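Undeo Everyday Cloth, Orange-Red
From the Flerelton household range by Wiratar

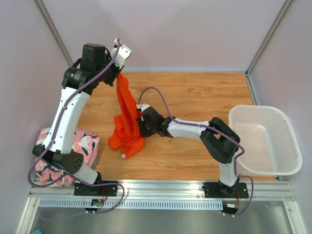 We make a cloth. It is orange-red, it is square, and it does what cloths have done since people first spilled things. We tried for a while to write something grander and gave up around lunchtime.

The color is bright on purpose. You will find it under a pile of laundry, behind a sofa cushion or at the bottom of a gym bag, and you will not mistake it for a good napkin. If you want something that blends tastefully into your kitchen, our Aerts range comes in eleven shades of oatmeal, and we can tell most of them apart.

It creases. Leave it in a heap and it will look like it has been in a heap. Fold it while it's still warm from the dryer and you'll get a fairly flat stack. Or stuff it in the drawer like the rest of us. It dries dishes just as well with wrinkles.

Each cloth has a small white tag sewn into the seam with the washing instructions. Please don't pull it off, you'll make a hole. Cut it close to the stitching if it bothers you.

Details
Fabric: cotton, medium weight, 200 gsm
Edges: hemmed on all four sides
Pack size: 8 cloths
Item number: 124

Washing
Machine wash warm with similar colors. The first wash should be done alone, unless you have always wanted peach-colored socks. Tumble dry low. Skip the fabric softener, it leaves a coating and the cloth stops soaking things up. Ironing is allowed but we'd be worried about you.

Goes with
Patterned cloths from the same range, including the pink one with the navy and white print. Wash the two colors separately until the orange has settled down.

Shipping and returns
Orders leave us within two working days. Unused packs can come back within 15 days. Used ones are yours, and we don't need to hear what you used them on.

Stock note, Sat 2 June: orange-red is available now. The green is sold out until August. We ordered more in March and were sent orange-red.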